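Search this site Search Enter keyword

DRIRKBRIDGE HOME SERVICES CO-OP
Equipment Review Group — minutes
17 December 2021

Present: Katalin Kerekes (chair), Heriberto Ledesma, Iker Sarmiento, Zsófia Bognár. Gergely Bognár by phone from item 2, line poor, dropped twice.
Notes: Iker

1. Last minutes
Agreed. One fix — the dryer vent contract was with the Sudik depot, not the main laundry. Heriberto to correct the copy on the shared drive.

2. Tendureo folding service — where we are
Katalin recapped for Gergely. Tendureo are offering us the Simon unit (two-arm folding machine, sits at the end of a bed or table) on a lease, plus a training package where the thing is taught on our own kind of laundry. Package means people go through the handling motions with hand-held grippers, recordings go to Tendureo, Simon gets tuned. We are being asked to say yes or no to the package first, lease second. Can't have lease without package. Zsófia asked if that was negotiable, Katalin already tried, no.

Price for the package is $1,075 per site. Quote covers setup, loan of grippers and one round of tuning. Second round is extra, price not given. Heriberto to get it in writing.

Gergely asked whether we pay per garment. No. Flat.

3. Recording sessions so far
Three sessions done out of what Tendureo want. Total clips accepted by them is 611. Katalin asked accepted out of how many, Iker doesn't have that, the portal only shows the good ones. To ask.

Heriberto did most of the handling. Report:
- Grip ok on towels and tee shirts. Pads hold without much squeeze.
- Knits slower. You go in from above with one finger down into the fabric and close the other side on it, and it wants to take a whole fold instead of one layer.
- Wrist gets tired. Wants breaks built into the schedule, not just "as needed".
- Cable. Has to be laid out of the way before each take or it ends up on the clothes.
- Instruction sheet assumes a table. Most of our clients' stuff gets folded on the bed.
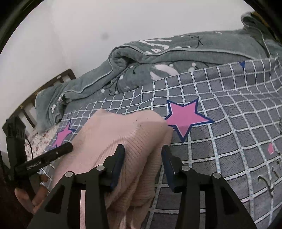 Long talk on the bed question. Tendureo's sheet says flat plain surface, good light. Zsófia said that is fine for their office but our aides work on top of whatever bedding is there, patterned sheets, comforter shoved back, pillows still on. If Simon only learns from a bare table it is no use to us on home visits. Katalin agrees. Gergely thinks we should do both and let Tendureo sort it out. Iker pointed out that doubles the hours and we are the ones paying the hours.

Settled on: beds first, table only for towels and flat sheets. Zsófia to tell Tendureo that is how we're doing it.

Knitwear — Heriberto wants it kept in even though slow. Clients care about sweaters more than anything else in the basket, and it's the one thing the aides get complaints on (stretched shoulders, mostly). Gergely against, says get the easy stuff working first and knits can wait for the second round. Katalin said the second round is the one we have no price for. Left in.

Line dropped here. Gergely back after a few minuts, recapped.

4. Staff time
Aides doing sessions get paid regular rate, not the training rate. Katalin confirmed this with payroll. Zsófia asked about travel between sites, same as for any visit.

Two aides have said they don't want to be recorded. Fine, it's voluntary, not to be brought up in reviews. Katalin wants that sentence in the minutes so it is.

Privacy: client homes only with signed form. Form needs to say plainly that the room will be in the recording, not only the laundry. Present wording says "garment handling data" which Zsófia says no client of hers would understand. She will rewrite. Also no mail, pill bottles or family photos in view, aide to check before starting. Heriberto asked who checks afterward. Iker, for now.

5. Simon demo
Zsófia and Heriberto went to see the unit at Tendureo's showroom. Views differ.

Zsófia — liked it. Quiet. Folded a stack of hand towels while they talked and the stack was neat enough. Stop button easy to reach. Staff answered questions and didn't push.

Heriberto — less sure. Towels yes. Shirt with buttons took several tries and then the demo guy helped it along. Asked for a sweater and was told "that's what your recordings are for". Also heavy, he doubts it goes up a walk-up without two people. Would not sign a lease on what he saw.

Katalin asked both the same thing, would you put it in the Sudik depot. Zsófia yes, Heriberto yes but towels only. So there may be a case for the depot and no case yet for home visits. Gergely said depot only makes the whole bed discussion pointless. Katalin said no, package is per site and we can do home visits as its own site if we want. Needs checking, the quote does not say what a site is!

Iker to ask Tendureo to define site.

6. Other products
Gergely had a brochure from another supplier, a folding cabinet, you clip items in from the front. Not discussed much. Does no knits at all and no sheets. He'll circulate it.

7. Decision
Proposed (Katalin): take the package for the Sudik depot at the quoted price, hold off on home visits until the site definition and second round price are in. No lease decision before June.
Seconded Zsófia.
For: Katalin, Zsófia, Iker. Heriberto abstained, wants it noted he is for the package and against the timeline. Gergely for, by phone, once the question was repeted.
Carried.

8. Actions
Heriberto — second round price in writing. Fix last minutes. Draft a break schedule for sessions.
Iker — ask for total clips submitted vs accepted. Site definition. Check recordings before upload.
Zsófia — tell Tendureo about beds first. Rewrite consent form, send to Katalin before it goes out to anybody.
Gergely — circulate brochure.
Katalin — tell the depot. Ask if there is a spare outlet by the sorting tables, Simon can't share with the dryers.

9. AOB
Gripper charger left at Sudik, please bring it back.
Heriberto asked if the gripper pads get cleaned between homes. Not in the instruction sheet. Wipe down with the same stuff as the scales until Tendureo say otherwise. Iker to add to his list of questions.
Next meeting same place, date to be sent by Katalin.

Drirkbridge Home Services Co-op — Contact the office — © 2021 — Back to top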